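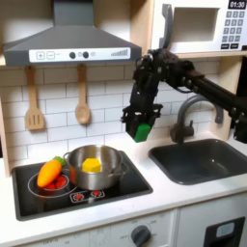

Sudcombe, domingo, 28 de junio de 2026

ACTA DE LA REUNIÓN ORDINARIA DEL GRUPO DE TRABAJO DEL ARCHIVO DE CALLES Y MEMORIA LOCAL

Asistencia: presidencia, secretaría, área de catalogación, área de testimonios orales, área de cartografía y representación de los colaboradores externos. Excusa su ausencia el área de difusión, que remite informe por escrito.

Se abre la sesión en primera convocatoria. Actúa como redactora del acta la secretaría.

1. Lectura y aprobación del acta anterior

Se aprueba con dos correcciones. En el punto relativo a la calle Quintana, donde decía «solar de la antigua herrería» debe decir «solar contiguo a la antigua herrería». En el punto de ruegos se suprime la mención a la cesión definitiva del álbum de la escuela, que sigue en régimen de depósito temporal.

2. Estado de la catalogación

El área de catalogación informa de que el fondo fotográfico consta de 831 piezas registradas, de las cuales 454 tienen ficha completa. Se entiende por ficha completa la que incluye signatura, calle o paraje, intervalo de fechas, procedencia, soporte, dimensiones y situación de derechos. Las restantes tienen ficha provisional, con signatura y procedencia, y no son visibles en la web.

La causa principal del retraso es la datación. Una parte de las copias carece de anotación al dorso y solo puede fecharse por elementos externos: rotulación de comercios, tendido eléctrico, pavimento, modelo de los vehículos. Se acuerda no publicar en ningún caso una fecha exacta deducida por estos medios. Se indicará el intervalo y, en campo aparte, el criterio empleado.

Se discute el tratamiento de los duplicados. Hay vistas de la calle mayor de Penley que figuran hasta tres veces, procedentes de familias distintas y con recortes diferentes. Se acuerda mantener una ficha por copia física y enlazarlas mediante el campo «misma toma». La ficha principal será la de encuadre más amplio, con independencia de su estado de conservación.

3. Migración a la plataforma Provura

Se ha completado la carga de prueba en Provura. Incidencias detectadas:

a) Los caracteres acentuados se importan correctamente en los campos de título, pero no en el de notas. El fichero de origen tenía dos codificaciones mezcladas. Catalogación normalizará el fichero antes de repetir la carga.

b) El campo «calle» no admite valores múltiples, de modo que las fotografías tomadas en un cruce quedan asignadas a una sola vía. Se solicitará la activación del campo repetible. Si no fuera posible, se creará la entrada «cruces» con subdivisión por pares de calles.

c) El campo de notas tiene un límite de 3000 caracteres. Lo superan 20 fichas, todas ellas con transcripción de recuerdos incorporada. Se acuerda trasladar esas transcripciones a documentos independientes, vinculados por signatura, y dejar en la nota un extracto.

d) Las rutas de navegación de la web antigua (Inicio – Lugares – Calles) no se conservan. Se pide que las direcciones antiguas redirijan a las nuevas, en particular las de las páginas de calle, que son las más enlazadas desde otros sitios de historia local.

La presidencia pide que la web antigua permanezca en modo de solo lectura hasta que se haya verificado la segunda carga. Se aprueba.

4. Testimonios orales

Se da cuenta de las grabaciones realizadas en Sudcombe y Penley desde la reunión anterior. Los temas tratados son el reparto de leche y carbón, los comercios de la parte baja de la calle Quintana, los juegos en el descampado de la estación y el cierre del ramal ferroviario.

El área señala una discrepancia sobre este último punto. Dos informantes sitúan el levantamiento de la vía antes de la construcción de las viviendas del lado norte; un tercero recuerda haber visto raíles desde la ventana de una de esas viviendas. Cartografía apunta que ambas versiones son compatibles si el apartadero de mercancías se mantuvo después de desmontarse la vía general, extremo que habría que comprobar en los planos de la compañía. Mientras tanto se publicarán los testimonios tal como fueron recogidos, con nota que remita de uno a otro.

Criterios de transcripción que se aprueban:

– Se respeta el léxico del informante, incluidos los nombres no oficiales de calles y parajes. El nombre oficial se añade entre corchetes la primera vez.
– Se eliminan las repeticiones y los titubeos, salvo cuando afecten al sentido.
– Los nombres de terceras personas se sustituyen por su oficio o parentesco si no consta autorización.
– La transcripción se envía al informante antes de publicarse. Sin respuesta, no se publica.
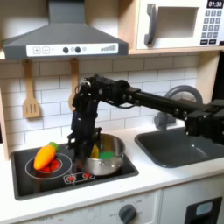
5. Cartografía y nombres de calles

Se presenta el borrador del plano de correspondencias entre denominaciones antiguas y actuales. El plano distingue tres situaciones: vía con el mismo trazado y distinto nombre, vía con el mismo nombre y distinto trazado, y vía desaparecida.

La calle Quintana plantea un problema de numeración. Los números pares se reasignaron al abrirse el pasaje que comunica con la plaza, y las direcciones que aparecen en facturas y sobres antiguos no corresponden a los portales de hoy. Se acuerda incluir en la ficha la numeración que conste en el documento, seguida de la actual solo cuando pueda acreditarse con el padrón o con escritura. No se admitirán equivalencias por simple recuento de fachadas.

Se plantea si las marcas de cantero y de constructor localizadas en desvanes y muros medianeros deben ir al plano. Varios propietarios han comunicado su existencia con la condición de que no se identifique la casa. Se acuerda catalogarlas por manzana y reservar la dirección en un campo interno.

6. Derechos y depósitos

La secretaría recuerda que el formulario de depósito vigente no distingue entre la propiedad de la copia y los derechos sobre la imagen. Se redacta un nuevo modelo con dos apartados y firma separada en cada uno. Los depósitos anteriores se regularizarán a medida que se revisen las fichas, sin campaña específica.

La fórmula «De la colección particular de» se mantiene al pie de cada imagen cuando el depositante lo solicite. En los demás casos figurará «Depósito particular» y la signatura.

Respecto a las peticiones de reproducción, se mantiene la gratuidad para uso escolar y personal en baja resolución. Las peticiones editoriales se trasladarán al depositante. Una solicitud recibida para la cubierta de un folleto sobre Penley queda pendiente, por no constar quién posee el negativo.

7. Informe escrito de difusión

Se lee el informe. Propone agrupar las páginas de recuerdos por década y no por calle. Se debate y se rechaza: la mayoría de los textos abarca más de una década y la calle sigue siendo la unidad de ordenación del archivo. Se acepta añadir la década como filtro adicional de búsqueda.

Se acepta igualmente la propuesta de situar un formulario de correcciones al final de cada página. Las correcciones recibidas se registrarán con fecha y fuente, y no se incorporarán al texto del autor, sino como nota posterior.

8. Ruegos y preguntas

La representación de colaboradores pregunta por la devolución de las cajas de diapositivas prestadas para digitalizar. Catalogación responde que se devolverán una vez cotejado el inventario de entrada.

Se pregunta si se aceptan tarjetas postales sin circular. Se aceptan, con indicación de editor y número de serie cuando figuren.

9. Próxima reunión

Se celebrará en agosto, en Penley. Orden del día previsto: resultado de la segunda carga en Provura, plano de correspondencias revisado y modelo definitivo de depósito.

Sin más asuntos que tratar, se levanta la sesión, de lo que da fe la secretaría con el visto bueno de la presidencia.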